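Depuis que j'ai écrit, au printemps, que nous préparions désormais toutes nos tâches à deux bras en simulation avant de toucher aux vrais, on me demande régulièrement comment nous entretenons la cellule. La question me fait plaisir, parce qu'une cellule simulée s'entretient bel et bien, presque autant qu'une vraie. Elle se dérègle, elle vieillit, elle prend de mauvaises habitudes. Je vais donc essayer de raconter la remise en état que nous avons faite en décembre, Krishnamoorthy et moi, avec un peu trop de détails comme d'habitude (vous êtes prévenus, prenez un thé).

Pour situer un peu : la cellule s'appelle Hekine, elle tourne sous Prusimside, et elle comprend deux bras montés côte à côte, chacun terminé par une main noire à plusieurs doigts, devant une table. Pas de pince parallèle, donc. J'aime beaucoup les pinces parallèles, elles sont franches, elles s'ouvrent et elles se ferment, mais pour la cuisine nous voulions des doigts. Et les doigts, c'est beaucoup plus de soucis !

Tout a commencé par une plainte d'Afia Boateng. Elle préparait une série d'essais sur la tâche du fruit et de la poêle – prendre le fruit posé sur la table, le mettre dans la poêle – et elle trouvait que la main droite arrivait de travers. Pas beaucoup. Juste assez pour que le pouce passe au-dessus du bord de la poêle quand il aurait dû rester à l'extérieur. Sur 100 essais, elle en perdait 13 de plus que le mois précédent, sans avoir rien changé à son programme. Moi, j'ai d'abord soupçonné son programme, ce dont je me suis excusée depuis, avec des chocolats.

Nous avons repris les choses dans l'ordre où je les reprends toujours, c'est-à-dire en partant de la base. D'abord la pose des bras par rapport à la table. Il y a dans notre fichier de configuration une transformation pour chaque embase, et il est très facile de la modifier « juste pour voir » puis de l'oublier. J'avoue que c'est moi qui l'avais fait une fois, il y a longtemps. Cette fois, les deux embases étaient bonnes. J'ai quand même passé une heure à les vérifier à la main, avec un crayon et un cahier, parce que cela me calme.

Ensuite les poignets. Pour chaque bras, nous mettons toutes les articulations à zéro, puis nous les bougeons une par une, d'une extrémité à l'autre de leur course, en regardant si la main suit comme elle doit. C'est long, c'est monotone, et je le recommande à tout le monde. À gauche, rien à dire. À droite, Krishnamoorthy a remarqué que le poignet s'arrêtait un peu avant sa butée. Nous avons cherché pendant presque tout un après-midi du côté des limites articulaires, et elles étaient parfaitement correctes.

Le coupable était la géométrie de collision de l'avant-bras droit. Quelqu'un (le journal dit « révision 313 », sans plus de commentaire, et je n'ai pas voulu enquêter) avait remplacé l'enveloppe détaillée par une forme simplifiée, pour gagner du temps de calcul. L'idée était bonne, et nous l'avons gardée. Seulement, la forme simplifiée débordait du côté du poignet, et le moteur physique voyait un contact entre la main et l'avant-bras là où il n'y en avait pas. Le contrôleur, brave bête, compensait en tournant le reste du bras. D'où la main qui arrivait de travers, et d'où les essais perdus d'Afia.

Nous avons rogné l'enveloppe, relancé, et le poignet a retrouvé toute sa course. J'étais si contente que j'ai appelé Elmarie Pillay pour lui montrer, alors qu'elle était en plein repas. Elle a été très gentille.

Restaient les doigts. Puisque tout était ouvert sur l'établi, si je puis dire, autant faire le tour. Nous avons trois réglages qui dérivent dès qu'on change de version du moteur : l'amortissement des phalanges, le frottement au bout des doigts et la raideur du pouce. Le pouce surtout. S'il est trop raide, il chasse le fruit avant que les autres doigts soient arrivés. S'il est trop mou, il plie, le fruit tourne, et l'on se retrouve à courir après une poire. J'ai une affection particulière pour la poire dans ces essais : elle est lourde d'un côté, étroite de l'autre, et une prise réglée sur une pomme n'y survit pas toujours. Si vous ne gardez qu'un seul fruit pour vos vérifications, gardez celui-là.

La poêle, elle, sert à autre chose. Son manche dépasse vers les bras, et je tiens à ce qu'il reste orienté ainsi pour la vérification : il oblige les deux avant-bras à se tenir écartés, et le moindre défaut d'approche se voit assez vite. Araba Asante voulait le tourner sur le côté pour « laisser respirer » la cellule. Nous en avons discuté longuement et très poliment, et le manche est resté où il était.

Pour finir, nous avons rejoué toute la suite de contrôle, soit 2567 épisodes, en laissant la machine travailler pendant la nuit. Le matin, Afia avait retrouvé ses chiffres de novembre, et même un petit peu mieux. Krishnamoorthy a ajouté un test qui compare l'enveloppe de collision à la forme visible et qui proteste si l'une dépasse trop de l'autre. Il proteste déjà pour la main gauche, à tort selon lui, à raison selon moi. Nous regarderons cela la semaine prochaine, dès que j'aurai terminé la documentation que je promets à Efua Acheampong depuis la rentrée.
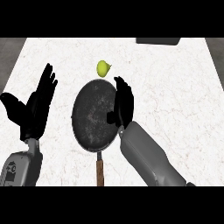 Et puisque j'en suis aux promesses, plusieurs d'entre vous m'ont demandé la liste complète des vérifications, avec les valeurs d'amortissement. Je la mettrai au propre et je la publierai dans un billet à part, sans doute après les fêtes. D'ici là, si vous avez une cellule à deux bras et des poignets capricieux, écrivez-moi en commentaire, je réponds à tout le monde, parfois même trop longuement.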